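Toy rotation – does anyone stick to it past 2 weeks?
Home and Family > Under Fives > Playroom and Clutter

mylene_lumbao
Right, quick one before the school run. Trying toy rotation again. Third go. Last time (November) I boxed up half of everything, put it on top of the wardrobe and then simply never swapped it. So it was less rotation, more confiscation.

This time smaller boxes, one out at a time, old biscuit tubs mostly. What I can't work out is how long to leave each one out. A week seems short. A month and they're climbing the curtains.
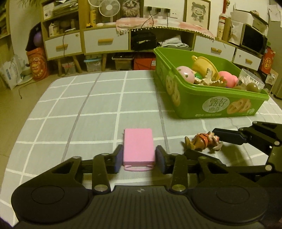 Also do you let them ask for things from the put away boxes? Mine is four and remembers EVERYTHING. Asked for a jigsaw at breakfast that went away before half term. Sister in law says never give in or the whole system is pointless. I gave in.

drundar
Two weeks here. Calender on the fridge or it doesn't happen. And yes let them ask, they're toys not library books.

kimari_k
Going to disagree with the whole idea, sorry. Tried it for a year. All I got was a second job. Just own less. We took two car loads to the charity shop and have not missed one thing.

mylene_lumbao
Easy to say own less, you haven't met my mother. She comes back from every trip with a carrier bag.

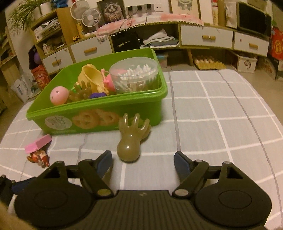

Party bags are the other leak. You can be as strict as you like with the big stuff and then one birthday tea and you're back where you started. Stretchy things, squishy things, the green tentacley sort, and they collect every bit of fluff in the house. We've started a jar for them on the windowsill. Once it's full something has to go before anything else goes in. Works ok. Some tears.

drundar
The jar's good. Nicking that.

kimari_k
Still more stuff in the house though?? You're just filing it.

jonalyn.b
Filing it is fine if it's filed. My problem is lids. Bought a stack of the Bredau boxes, 400 for the lot delivered, before anyone says it yes I know, and the lids went within a month. Children can't get them off, so they pull, the corner splits, done. Wish I'd stuck with biscuit tubs and ice cream tubs. Free and you don't cry when one cracks.

Mixed boxes or sorted, by the way? I did all bricks in one, all animals in another and they got bored by lunchtime. Mixed ones last miles longer. Bit of building, bit of pretend, somthing to squash.

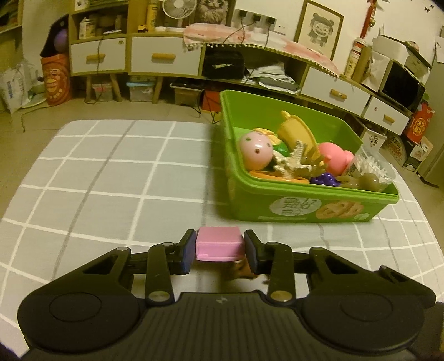 Xiong thinks sorted is better for the little ones, says a mixed box just gets tipped out and walked away from. Under threes want one kind of thing and lots of it. Mixed from about school age.

jonalyn.b
Maybe. My youngest is two and a half and tips everything regardless, sorted, mixed, the washing, the cat's dinner.

kimari_k
Ours tipped too until we put a sheet down. Old flat sheet, play on that, pick up the four corners at the end and pour it all back. Best thing I ever read on here. See I'm not totally against you lot.

drundar
The sheet! Yes. Does need to be an old one, felt pens.

mylene_lumbao
Ok so. Two weeks, mixed, sheet on the floor, jar for the rubbish. Writing it on the fridge now. Anyone got a view on play food? There's tons of it and I don't know if it should be its own box or get shared out.

jonalyn.b
Own box, never rotated. It's the one thing mine play with daily. If you put the kitchen bits away they'll only use your real pans.
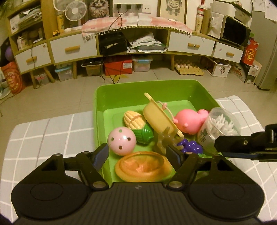 And keep a few plates in with it, otherwise it's my side plates under the sofa again. Lost two that way. Found one in the summer when we moved the sofa, with a crumpet on it, or what had been a crumpet.

kimari_k
Disagree again lol. Ours only bothered with the play food when it had been away for a bit. Left out, it was just scenery.

drundar
Depends on the child, surely.

kimari_k
Well yes but then the whole thread depends on the child.

mylene_lumbao
Going to try play food out all the time to begin with. Will report back in a fortnight if I haven't lost the will. Got to run – bell's at ten to and there's only one shoe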